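The Planner

Danai Makris-Bakalis had signed off on worse software than Feviseo, but not much worse. The new planner was supposed to work out its own grasps. Filippos said so twice while it loaded.

"It reasons about the stack," he said.

"It has a cost function," said Danai. "Last month it reasoned its way into the table."

He let that go. The log scrolled. It had considered 24 approaches and thrown out all but 2, and it would not say why, which was the part she kept asking about. The old planner from Reritz was slow and dull, and when it failed it printed a line telling you where. Feviseo printed a confidence score.

"Thirty-three," she read. "Out of what?"

"It's relative."

"Relative to what?"

Filippos drank his coffee. Over by the partition Ourania had stopped typing to listen. Upstairs they had already told the customer July, and everyone in the room knew that.

"Run it," Danai said. "Same seed, six times. If it picks the same path each time I'll read your report."

"And if it doesn't?"

"Then I'll still read it. I'll just read it standing up."

He pressed the key. The arm swung out over the table and came down toward the cubes, and she watched the screen, where the score had started to drop.
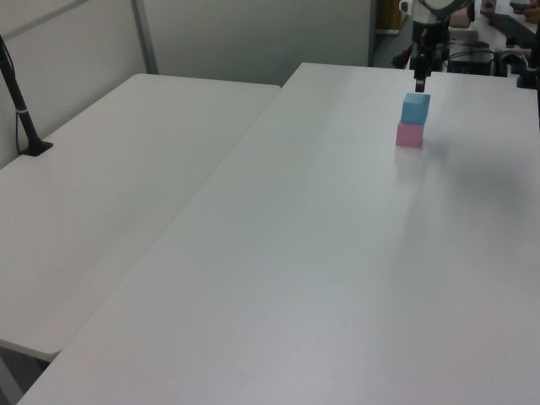 Second Run

Filippos wanted to call the first one a warm-up. Danai wrote it down as a run.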